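## 4. Dressing the table: the fruit basket
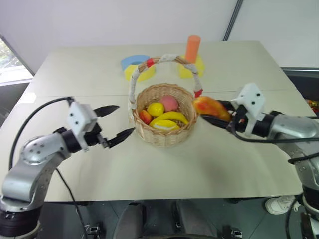 You have reached Section 4, so the table is up, it is level, and you have stopped speaking to whoever held the other end of it. What remains is the centrepiece. The Ornance table-dressing set was put together for show flats, holiday lets, waiting rooms and any other place where a bowl of real fruit would be eaten, stolen or left to collapse in private. It asks for very little. The steps below take less time than reading them, but read them anyway.

### 4.1 Before you start

You will need:

- the wicker basket with the arched handle
- the artificial fruit
- one soft, dry cloth
- a clear table

You will not need tools, glue, wire, or the small bag of fixings left over from Section 3. If you do have a small bag of fixings left over from Section 3, please go back to Section 3.

> **Caution:** The fruit is not food. It is good enough at a distance to fool a hungry adult coming home in poor light, and the lemon in particular has form. Keep it out of reach of small children and any dog that has shown an interest in fruit before.

### 4.2 Unpacking the basket

1. Open the carton from the top. The arrow on the side is there for a reason, and if it is pointing at the floor, turn the carton over before you cut the tape.
2. Lift out the paper. Keep a sheet or two back for storage (see 4.7).
3. Take hold of the basket by its rim, one hand each side, and lift it straight out.
4. Stand it on the table and give it a gentle push on one side, then the other. Wicker is woven by hand and settles as it pleases. A slight rock is normal. A lurch is not, and entitles you to a replacement.
5. Run the dry cloth round the inside to pick up dust and any loose ends of cane.

> **Note:** Do not carry the basket by the handle once it is filled. The handle is for looking at. It will hold, but the fruit will roll to one side and you will have the whole of 4.4 to do again.

### 4.3 The handle

The handle arrives fitted, with its white wrapping and two red bands already on. The wrapping leaves gaps where the brown wicker shows through, and it is meant to. We have had letters about this. Please do not fill the gaps with white tape from the kitchen drawer, which goes grey by September and takes the surface of the cane with it when you peel it off.

1. Check that the handle stands upright over the opening. If it leans, ease it back with both thumbs at the base, a little at a time.
2. Look at the red bands. One sits near the top of the arch, off to one side. The other goes round the end of the handle, just above the rim. They do not match in height and were never going to.
3. Leave the lower edge of the rim band alone. It is ragged. Every owner with a pair of nail scissors believes that one quick snip will neaten it, and every one of them is back ten minutes later taking a second snip to even up the first.

> **Caution:** If the wrapping begins to unwind, tuck the end back under itself. Do not pull it to see how far it goes. It goes all the way.

### 4.4 Placing the fruit

Fill the basket from the back. "Back" means the side away from whoever is going to be looking at it, so decide that first. In most rooms it is the side facing the wall. In a room with a door at each end, choose the door you use for visitors.

1. **Peach.** Place it at the back, near the middle. It is the roundest piece and the others lean on it in one way or another, so let it find its own level before you go on.
2. **Lemon.** Set this beside the peach on the left, slightly nearer to you. If it slides, turn it end for end.
3. **The small red and orange one.** Tuck it against the left wall, below the lemon, with the yellowish patch wherever you like. The packing list calls it a nectarine, an earlier list called it an apple, and the Kostik catalogue gave up and put "fruit, small". We take no position.
4. **Banana.** Lay it across the front half so that it arches, with one tip coming down towards the wall on the right. This is the piece that people notice. Fiddle with it until you are content.
5. **The other yellow one.** It goes in last, in front of the banana and inside its curve, close to the front rim. The glossy side should face up to catch what light there is.

Step back to the doorway and look. If it looks like fruit in a basket, you have finished. If it looks like fruit that has been arranged, take hold of the rim, give the basket one short shake, and accept what you get.

> **Note:** Don't be tempted to pack out the bottom with newspaper to raise the level. The sides narrow slightly towards the base, so the paper works its way up, and sooner or later a guest will be reading the racing results between the lemon and the peach.

### 4.5 Positioning on the table

The seam across your tabletop divides it into a rear section and a larger front one. It is part of the table. It is not a crack, and it does not need filler.

1. Stand the basket on the front section, clear of the seam, and a little further back than feels natural. People put centrepieces in the exact middle and then find they have nowhere to open a newspaper.
2. Turn the basket so that the handle runs from left to right as you face it. Turned the other way, the handle divides the view neatly in half and everyone on the sofa sees only one side of the fruit.
3. Do not stand the basket on the seam itself. It will be steady there right up to the moment that someone leans on the rear section.
4. If the table is to be used for meals, move the basket to the sideboard before laying it. Passing gravy under the arch has been tried.

The table has a pale finish, somewhere between green and beige depending on the hour and who you ask. Wicker is rough underneath and will mark it in time if dragged. Lift the basket to move it, or use the Mirnex felt disc (sold separately, order code 43), which sits under the base and is the same indecisive colour as the table.

### 4.6 Care and cleaning

**Weekly.** Dust the fruit with the dry cloth. There is no need to take it out of the basket, though you will feel you ought to.

**Every 2 months.** Remove the fruit and wipe each piece with a damp cloth and a drop of washing-up liquid. Dry it before it goes back. While the basket is empty, turn it upside down over the sink and tap the base. You will be surprised what people post into a decorative basket - keys, receipts, a boiled sweet, most of a biscuit.

**Never.** Do not put the fruit in the dishwasher. Do not put the basket in the dishwasher. Do not polish the fruit with furniture spray, which gives it the shine of something recovered from a canal and makes it too slippery to stack.

Keep the basket away from radiators and full sun. Dry cane becomes brittle and the yellow fruit fades first, so that by the second summer you own a rather pale banana and a great deal of explaining to do.

### 4.7 Storing the set

1. Take the fruit out and wrap each piece in a sheet of the paper you kept. If you did not keep the paper, use tea towels.
2. Put the fruit back in the basket, wrapped, heaviest at the bottom.
3. Lower the basket into its carton. The handle should clear the flaps. If it does not, the carton is the one the lamp came in.
4. Write on the outside what is in it. Plain words are best. "Xmas/misc" has caused more lost fruit than theft.
5. Put nothing on top. The handle will take no weight at all and will say so loudly.

### 4.8 Common complaints

| What you notice | What to do |
|---|---|
| Fruit keeps rolling to the front | Check the table is level (Section 2). If it is, bed the peach down more firmly and start again from there. |
| Handle leans | See 4.3, step 1. Stop lifting it by the handle. |
| One piece missing | Look under the sofa, then in the toy box, then in the real fruit bowl. |
| Tooth marks | Cosmetic only. Turn the piece over. |
| Cane ends catching on sleeves | Press them back between the weave with a thumbnail. Do not cut them flush. |
| It looks wrong and I can't say why | Swap the banana end for end. |

Spare fruit can be ordered singly from the Yeo counter on extension 800, mornings only, closed Thursday. Please quote page 41 of the parts list and describe the piece by colour and shape. Asking for "the other yellow one" is perfectly acceptable and the counter will know what you mean.

Section 5 deals with the table lamp. Unplug it before you begin.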